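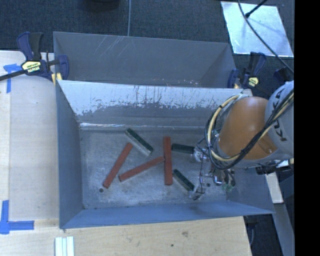 Red and green blocks in a grey metal bin.

MEDIA RELEASE
3 November 2020

Bostlow toy library to reopen in larger premises at Kokorwood

The Bostlow Toy Library will reopen to families this month in the former Kokorwood branch library, following a fit-out funded by the Gindcombe Community Fund and by member donations.

The new premises have more than twice the floor area of the previous rooms in Yeh Street, which the service had occupied for 20 years. They include a separate sorting and cleaning room, a covered pram area, level entry from the car park and a quiet room for children who find the main floor too busy.

The library holds 1,291 items for loan, among them puzzles, ride-on toys, dress-ups, board games, musical instruments and building sets. At the close of the last membership year, 247 households were registered as borrowers.

"Families have been very patient while our doors were closed," said Harriet Blackwood, manager of the Bostlow Toy Library. "We were able to keep a small collection service going from June, but parents have told us how much they missed being able to come in, let the children have a look around and talk to other people in the neighbourhood. We are looking forward to welcoming them back."

Membership fees will remain unchanged for the coming year. Holders of a concession card will continue to pay half the standard rate, and grandparents and registered carers may now join in their own right. Existing memberships have been extended to cover the full period of closure, and members do not need to apply for the extension.

Loans will be for three weeks, with one renewal permitted if the item has not been reserved. Households may borrow up to five items at a time, of which no more than 2 may be large items such as climbing frames or ride-on toys. Late fees have been suspended until further notice.

Visits will be by booking in the first weeks after reopening. Returned items will be set aside and cleaned before they go back on the shelves. Members are asked to check that sets are complete and to report any missing or broken pieces on the return slip. There is no charge for ordinary wear.

The Gindcombe Community Fund met the cost of new shelving, flooring and an accessible toilet.

"Play matters to every family, and the cost of toys should not stand in the way of it," said Cheuk-hei Fung, grants manager at the fund. "The Kokorwood building is close to the bus interchange and the primary school, and we are pleased to see it back in everyday use."

Donations of toys in good condition will be accepted by appointment. The library is unable to take soft toys, battery chargers, or cots and car seats of any age.

Booking times, membership forms and the full catalogue are available on the library's website. Printed copies of the catalogue can be requested at the front desk.

Media enquiries: Harriet Blackwood, Manager, Bostlow Toy Library

ENDS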